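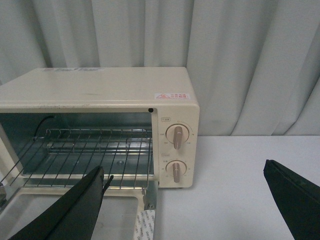

From the Equipment Desk: Planning for Next Year's Arm

Dear friends of the Arancibia workshop,

It is budget season again, and I promised at the last open evening that I would put our thinking about robot equipment into the newsletter so that everyone could chew on it before the January meeting. A good many of you have asked what we are going to buy, and a few of you (you know who you are!) have already sent me catalogs with pages folded down. Thank you for every one of them. I have read them all, mostly at the kitchen table, and I have a much better idea now of what we need and what we can happily live without.

Let me start with the household tasks, because that is where most of our hours go and where most of next year's money should go too. Our members want the arm to manage the ordinary things in a kitchen: opening a toaster oven, reaching over the lowered door to the wire rack, setting a timer knob. Those sound like small jobs until you start to price them. The oven itself is the cheap part. We have never bought one new for the bench and I don't propose to start, as a slightly worn one with stiff old dials gives us a more useful day's work than a shiny one.

The expensive part is everything between the arm and the oven. Fingers come first. The pads we use are fairly broad, and a broad pad is a lovely thing for picking up a mug and a clumsy thing for a knob with a narrow grip bar. Grirura sells a slimmer set that fits our present mount, and the quote they sent comes to $300 for the pair, with the screws included and shipping extra. I would like us to order 2 sets. One would live on the arm and the other would sit in the drawer for the day the first one gets chewed up on a hinge bracket, and I'm sure that day will come, because it has come every year I have been doing this.

Next is the wrist camera. Several of you would like a sharper one, and I understand why. Small printed numbers around a dial are hard to make out from close up, and a faded label is harder still. My own feeling is that we should wait. Soledad Herrera has been comparing lenses for us and thinks a better lamp would get us most of the way there for much less money, and she has offered to bring hers from home so that we can try it before anyone signs anything. If the lamp helps, the camera can move to the following year's list. If it doesn't, I will come back to you, hat in hand.

Then there is the larger question of a second arm. Volbridge has a package that includes the arm, the controller and a training day, and it is priced at $2136 a year on a lease. I went back and forth over that figure for longer than I care to admit. A lease is kind to us in the first year and less kind after that, and the training day can only be used once. On the other hand, with the one arm we have, people wait their turn, and I hate to see anybody come all the way across town and go home without having had a go. I have asked Volbridge whether the lease can be ended early and what that would cost. I haven't had their answer yet.

A word about the things that never make it into a catalog and always make it into the bill. Please remember, when you send me your wish lists, to add the cables, the spare fuses, the table clamps and the mat for the floor. Last year we forgot the power strip with the long cord and I ended up buying it twice, once in the wrong length. Flandico has agreed to hold its prices on cables and clamps for us until the end of January, which is good of them, and I would love to send them a single tidy order.

We also need to set something aside for replacing the objects we practice on. Doors that get opened and closed all day do wear out, and hinges usually go before the glass. I have put in a modest line for it. If you have a small oven, a kettle or a set of drawers that you were planning to throw away, please call me first! I will come and fetch it if it fits in the back seat. Leave the stickers and labels on, whatever language they are in. Do tell me if it still heats, so I know where to store it, and please cut nothing off the cord.

So, to recap where the list stands today: the slim fingers are a yes from me, the lamp gets a trial, the camera waits, and the second arm is open until I hear back about the lease. Wish lists can go in the box by the front door or to me directly, and I'd be glad to have them by the 22nd. I will bring printed copies of the full budget to the January meeting, along with the quotes, and there will be coffee.

With warm thanks, as ever,
The Equipment Desk
Nov 15, 2020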